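4. Starting your Wesow Delivery Pass

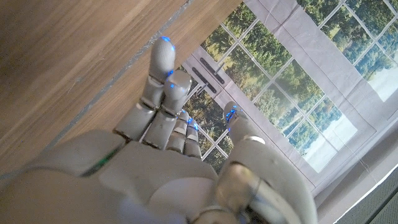
The pass gives you free standard delivery from all shops in the Wesow app for one year. You need a Wesow account and a payment card before you begin.

1. Open the app and sign in. Touch Account, then Passes.

2. Choose Delivery Pass and read the price on the screen. It is shown in Australian dollars with GST included.

3. Type your postcode. Some postcodes outside the Cultthorpe area are served only by Kinnear Couriers, and there the parcel can take 2 days longer.

4. Enter your card and touch Confirm. The colour of the pass changes from grey to green.

5. Close the app and open it again. Your basket should now show delivery as $0.00.

Note: Items already in the basket keep the old delivery charge — remove them and add them again.

Caution: The pass renews by itself. If you do not want this, switch off Renewal at least 16 days before the end date. Cancelling the card at your bank does not cancel the pass.

For bulky furniture, see section 7.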